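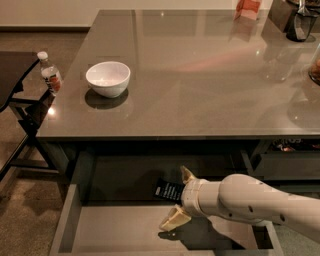
Bring back the boring soup

Cheng-en Tam
22 April 2020

Writing this fast because there's a pot on and I've got maybe half an hour before somebody needs me. So. Soup.

More to the point, plain soup. The kind with no name. Onion, carrot, the end of the celery, whatever was left from the roast, water, salt, an hour. My grandmother made it every week of her life and never once called it anything. "There's soup." That was the whole menu.

I think we've lost it and I think it's a shame, and I want to argue for getting it back.

What we've got now is Recipes. Capital R. I went looking last week for a simple vegetable soup, only wanted to check how long you'd leave barley in, and the first one I opened wanted 38 ingredients. Thirty-eight! For a soup! White miso and black garlic and two kinds of vinegar and something called a finishing oil. Preserved lemon. There was a sub-recipe for the croutons. The croutons had their own marinade. I scrolled for so long I forgot about the barley, put it in by guess, and it was fine. Barley is always fine.

Underneath there were 311 comments and I read far too many of them. A good half were people asking permission. Can I leave out the fennel. Can I use brown onions. I only have normal lemons is that ok. Grown adults, with kitchens, with taste buds, asking a stranger if they're allowed to put a different onion in their own dinner.

That's what bothers me. Not the miso, I like miso. It's the permission.

A recipe used to be a note from one cook to another. My grandmother's book, which my aunt has and won't lend me (fair, I spill), is mostly lists with no amounts. "Flour, enough." "Butter the size of an egg." "Cook till done." You can't follow that if you've never cooked, I know. But she wasn't writing for someone who'd never cooked. She was writing for my mum, who'd stood next to her since she could see over the bench. The learning was in the standing there. The book was only to jog the memory.

Take away the standing there and you need the book to do everything. So the books got longer and more exact and more nervous, and the people reading them got more nervous too. Now if it says 449 grams of pumpkin there's a poor soul in a kitchen somewhere shaving a sliver off with a paring knife. I've seen that number printed, by the way. 449 grams. In a magazine. Somebody converted from pounds and ounces and left it like that and nobody at the magazine thought, hang on, it's a pumpkin.

I'm aware of the other side. My sister gives me the other side every time we talk. She says exact recipes are how she learned, that no one taught her a thing (she was at swimming when I was at the stove) and that "a bit of this, a bit of that" is a closed door if you didn't grow up inside. She's right. I've told her she's right. A person's first pot of anything should have numbers on it. When I taught myself bread I weighed the lot, every time, for a year.

But you're meant to leave, is what I'd say back. The numbers are training wheels. She's been cooking for twenty years and still gets the scales out for soup. I watched her put back half a carrot. Where's it going, that half a carrot? It's going to go floppy at the bottom of the crisper and be thrown out in July, that's where.

Which brings me to waste. Plain soup was never really a dish, it was what you did with things. The outside leaves, the heel of the cheese, the spud with the eye cut out. It was how a house kept its accounts. You didn't shop for it. The moment you shop for soup you've got it backwards, you come home with nine new things and the old ones are still sitting there going soft, and now you need a second soup for those.

And money, since I'm on it. I added up that long recipe, roughly in my head in the aisle, and gave up before I got to the oil. Soup! The thing you make when there's nothing in the house. I've nothing against a fancy dinner. Have the fancy dinner. But there has to be a bottom rung somewhere, something you can make tired and broke and a bit sad, and I worry that we've quietly sawn it off.

Someone at work, when I went on about this, told me the plain stuff is plain because it's dull. People moved on because better food turned up. And yes, some of it was dull. I'll go further, some of my grandmother's was awful. She boiled a cabbage one winter that I can still smell if I think about school shoes. She had no chilli, no cumin, hardly any garlic until my grandfather's heart got bad and the doctor mentioned it. My dad's side would've laughed at it. On his side soup had ginger in it before it had anything else, and rice, and an egg if you were sick.

But see, that was a nameless soup too. Different cupboard, same idea. His mother didn't measure either. She'd look in the pot and make a noise, and the noise meant more salt or it meant leave it alone. I had two grandmothers who couldn't have shared ten words and they cooked in exactly the same way. Look in, taste, make the noise. That's the bit I want kept. Put gochujang in it for all I care. Put the black garlic in if you've got some going begging.

Dull has its uses as well. I don't want every meal to be an event. I don't want to be surprised at six o'clock at night with wet hair and the washing still out. There's a rest in eating something you don't need to have an opinion on. You sit, it's hot, there's bread, someone tells you about their day and you can hear them because you're not both busy saying wow.

Kids know this. Kids would eat the same bowl of the same thing every night till they left home, and we treat it like a fault to be corrected. Maybe a bit of it is. But maybe they've also worked out that dinner is where you get to stop paying attention for a minute.

Right, it's boiling, hold on.

Ok. Back. Turned it down. It had gone a bit thick so I put water in. How much water? Till it looked right. See, that's it, that's the entire skill, I've just done it in front of you.

So what am I asking for. Not much. I'm not asking anyone to throw out their cookbooks, I've got a shelf of them and I read them in bed. I'd like it if once a week, people with a working stove made a pot of something with no recipe at all. From what's there. Start with an onion, or a leek, or if you've got neither then don't start with either. Fat in the pot, low heat, longer than you think. Hard veg before soft veg. Water to cover. Salt a bit, taste, salt a bit. If it tastes of nothing it wants salt. If it's had salt and it still tastes of nothing it wants something sour, a squeeze of anything, a spoon of the juice off the pickles. If it tastes bad, well, put cheese on it. You'll do better next week. You'll have learnt somthing no page was going to tell you, about your own pot on your own stove with its one hot side.

And if there's a kid about, or a flatmate, or a husband who's always been at swimming, get them to stand there. Don't make it a lesson. Give them the spoon and ask if it needs anything. They'll say I don't know. Ask again next week. My eldest said "I don't know" for the best part of a year and then one night, didn't even look up, said "lemon". And it did need lemon. I was prouder of that than of the school report, and the school report was good.

Don't take a photo of it, it won't look like much. It'll be brown or orange or that khaki colour you get off split peas. Don't give it a name. Someone will come in and ask whats for tea and you say there's soup.

I've got to go, it's catching on the bottom, I can smell it. Scrape it and don't tell them.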